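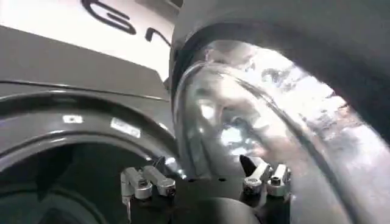
Kitchen-table banners: tips from the Mostus Street police accountability group

We have marched on Toledo city hall every December since the review board stopped returning calls, and the same bedsheets have come along each time. The board has aged worse than the sheets.

Pick the right sheet

Use flat cotton, no elastic. A fitted sheet will try to become a bag in any wind, and your demand for public hearings will be read by the inside of the bag. Iron it before you paint. Yolanda Rivas skips the ironing and calls the result texture.

Letter it from across the street

Make the letters at least 11 inches tall and keep the slogan short. Our first banner quoted the city charter in full and could be enjoyed only by the officer standing next to it. Pencil everything in first, starting from the middle word and working outward. That is how you avoid JUSTIC with a very small E.

Paint without ruining the table

Put an old shower curtain under the sheet. Newspaper sticks, and then you are marching with the sports section. Thin latex house paint with a splash of water and use two coats. Leave it flat overnight. If you hang it over the tub, the drips will add their own punctuation.

Cut the wind holes small

Half-moon flaps, a hand's width across, hemmed if you have the patience. Keep them out of the letters.

Wash the vests and armbands

Marshals' vests come back smelling of coffee and bus. Close the zippers, turn them inside out, and wash cold on gentle. Skip fabric softener, which coats the reflective strips. No high heat in the dryer either. Painted banners stay out of the machine altogether; sponge them with dish soap.
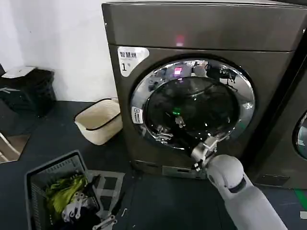 Front-loading washer-dryer with a round door. Check the pockets for whistles first.

Store it for next time

Roll the banner around a cardboard tube with the paint facing out. Folded paint cracks along the creases. Label the tube by slogan and leave off the year. We have reused "Release the Report" 14 times, and the tape on that tube is in better shape than the report.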